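Fliketti Community Help > Grippers and Hands

Wide pinch or narrow pinch for mixed toy food? Bowl is also in the task

posted by dirnemton_lab, 3/24/20

Hello to all. I am comparing two finger settings on our two-arm setup and I would like an opinion from people who did this longer than me. Please excuse my English, I write slowly but I check it.

The task is a table task. There is a basket, a bowl and a plate, and toy food that must go from one to the other. Both arms have the same black gripper with two fingers. I use the head camera for the general view and one small camera at the wrist. The controller is the Tetmont, standard settings except that I lowered the closing force to 57 percent.

What I compare is the opening of the fingers before the approach. Setting A opens 80 mm, setting B opens 57 mm. With A the fingers go around a bread roll well, but in the bowl they want more space than the small cakes leave them. With B the cakes are fine and the bread is difficult, because I must come exactly from the correct side.

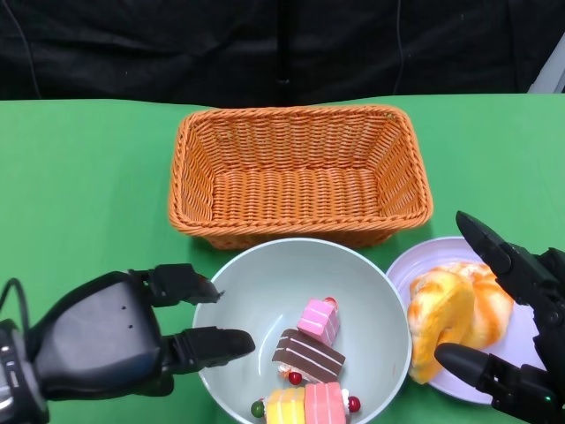
Bowl with the cakes, plate with the bread roll, basket behind.

The cake pieces are hard and glossy, and they have flat sides, so I expected them to be the easy ones. They are not so easy. When a slice lies at an angle, the finger meets the corner first and the slice turns. The little round red and green decorations are worse and for the moment I do not include them in my results.

The second part is the bowl itself, which the gripper must also hold. I take it with one finger inside and the other one under the wall. The head camera does not help me much in this moment, as the gripper hides the contact. The wrist camera is better for that, but it has a different problem with the light. 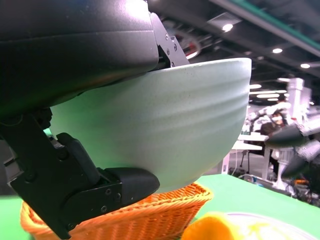
I mean that the exposure follows the room behind the table, with all the ceiling lamps, and the plate becomes almost white. The edge detection then loses the rim of the plate. I tried to fix the exposure by hand, and then the black finger has no detail any more. So I have two questions, and maybe they are really one:

1. Is it better to keep one opening for all objects, or to change it for each object?
2. Do you lock the exposure on the wrist camera, and on which surface do you measure it?

I did 4 rounds with each setting until now. I know this is few. Thank you for reading.

foley_bench

Change it per object. You already have the head camera, so let it decide the opening before the arm goes down. We had one fixed opening until July and we lost a lot of time with it, always in the crowded container and never on the flat plate.

What I would do in your place, in this order:

Start with the arm that works over the bowl, and leave the other arm parked. With two arms moving you cannot say which one pushed the object.

Use the narrow opening for everything that has a flat side. Turn the wrist so that the fingers are parallel to the long side of the slice. If the slice is tilted, push it flat with the closed fingertips first. It costs one more movement but the grasp after it is much calmer.

For the bread, use the wide opening and close slowly. The form is twisted, so the two fingers do not touch at the same time, and a quick closing makes it roll.

The ring bun and the croissant are a different story -- I would test them separately and not put them in the same table with the cakes. For the bun, one fingertip in the hole is tempting. I do not recommend it if the hole is small. Take it over the ring.
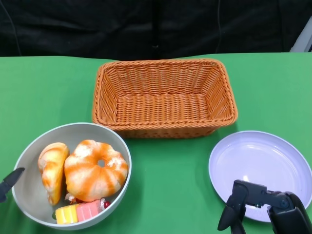
About the exposure

Lock it. Measure on the green table, from the height where you start the approach, and do not measure on the plate or on the basket. The table is the surface you have in almost every view, and it is neither very bright nor very dark. You will still lose some detail on the black fingers, but you do not need to see them so well; their position you have from the controller.

If the plate is still too bright, I would hang a second piece of black cloth on the side where the wrist camera looks out to the room. You have one at the back for the head camera already, and the wrist looks in other directions.

And please write down the closing force next to every result. 57 percent is okay for hard toys, but if you change it later you cannot compare any more.

tetmont_user_2

just use wide for everything and close slower. works for me. never touched the exposure

dirnemton_lab

Thank you both. I will try the locked exposure on the table surface first, and after that the opening per object. To foley_bench: to push the slice flat before the grasp, do you do it with the same force limit, or do you have a lower one for the pushing? I did not find this in the Tetmont manual.

foley_bench

Lower one. I set it as a separate step in the controller, with half of the force and the fingers fully closed. Stop the movement at contact and then go up a little before you open, otherwise the fingertip pulls the slice with it.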